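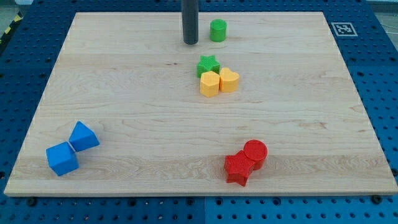

24/07/2020
Burial society ledgers, transcription and rehousing

Knut has finished checking the first volume against the scans, so we finally have a total I'm prepared to say out loud: 3913 entries, both books together. The grant application said 2000. I wrote the grant application. I had the first book open on my lap at the time and multiplied lines per page by pages, and it did not occur to me that the secretary would start using both sides of the center rule when paper got expensive.

For anyone reading later: these are the dues and benefits books of the Plondby Sons and Daughters of Rest, a Black burial and sick-aid society. Members paid in by the week, and when someone fell ill or died the society paid out. The books run from the late 1870s until the secretary's handwriting gives up. No minutes survive. No bylaws either, unless they're in the church basement with everything else people swear is in the church basement.

Condition. Book one is sound apart from the spine, which was mended at some point with what I would call enthusiasm and cloth tape. I've left the tape alone. Book two has the water stain along the bottom edge and red rot on the covers, so wash your hands after and don't wear anything you like. The new boxes came from Bisgaard and they are very nice boxes, a finger's width too short for book two. Reordered. Book two is in tissue in the flat drawer for now, label facing out. Please don't put the lunch menus in that drawer again.

Transcription. The main trouble is still names. The first secretary spells by ear, and his ear changed from week to week. One woman is Luvenia, Lavinia, Viney and, for most of one winter, Sister V. I'm confident these are one person because the dues carry straight through and the same daughter collects the sick benefit. I am less confident about the men called Isaac. There are a lot of them and they all seem to have had bad lungs.

Rule as agreed with Knut, written down so we stop agreeing on it again every week: transcribe exactly what's on the page, put the suggested standard name in its own column, initial the suggestion. No silent fixing. If you think "Jon Hary" is John Henry, you are probably right, and you still type Jon Hary.

Skellota won't let us search both columns together. Wrote to their help desk in February, got a ticket number and a cheerful note. The workaround is to export everything to a spreadsheet and search there, so we are paying for a database in order to keep a spreadsheet. I've stopped bringing this up at meetings. I bring it up here.

Also Skellota reads "do." as the word do. It means ditto. There are stretches of book one where, according to the software, the members of the society did nothing but do. Knut wrote a small fix that copies the value down from the line above, and it works except where the ditto crosses a page turn. Check the first line of every page by eye.

Marcus Ambrose came by with his grandmother's funeral programs and a family Bible that he wouldn't let out of his hands, quite properly. He has the names of his great-great-grandparents from the Bible and wanted to see whether they turned up with us. They do. Ambrose, Peter, and Ambrose, Celia, joined on the same page, and Peter's dues are marked paid in eggs for a good part of one spring. Marcus read that line several times over. He'd been told they were too poor to belong to anything.

Then he asked me what happened to Celia and I had to tell him I don't know yet. She drops off the rolls with no death benefit entered. That could mean she moved, fell behind, changed churches or remarried under another name. People want the ledger to be a story, and mostly it is a list of who had a dime. I said I'd look through the book two entries for her before anything else and I'd better do that. He's sending scans of the Bible page. He has also corrected my pronunciation of the street the church is on, which I've been getting wrong in public since I took this job.

On the word "slave time." It appears in the remarks column, always in the first secretary's hand, beside older members, e.g. "knew bro. Ambrose in slave time." I had been reading it as a note on age. Knut thinks it's a voucher: the secretary or another member could speak for this person from before, so no sponsor was needed. I went back through the pages we've finished and every person with the remark has the sponsor column blank. I hate it when he's right before coffee. It matters, too, because it gives us ties between people from before any of them show up in a census under their own names. Added a field for it. Going back to fill it in for the pages already done, which is my job apparently, as the person who read it wrong.

Scanning. The Leris is leaving a faint line down the left side again. Cleaned the glass, still there, cleaned the strip under the lid, gone. So it's the strip. Knut had written this on the sticky note on the lid, in February, in capitals. Rescanned the affected pages in book two and replaced the files. Old ones are in the folder called old, not the folder called OLD, which is something else and I'm afraid to open it.

Faded pencil at the back of book two: tried it with the lamp set low from the side and it came up far better than I'd hoped. It's a list of headstones ordered and who had contributed. Some of those stones may still be standing in the old section behind the church. The cemetery survey doesn't list them, but the survey was done by someone who stayed on the path.

To do
Celia Ambrose, book two, all spellings including silly ones
"Slave time" field, finished pages
Ask Bisgaard if they'll take the short boxes back
Email to the funder about the count. Knut suggests the phrase "richer than anticipated." Using it.
Ask at the church about walking the old section when it's cooler
New sticky note for the Leris, bigger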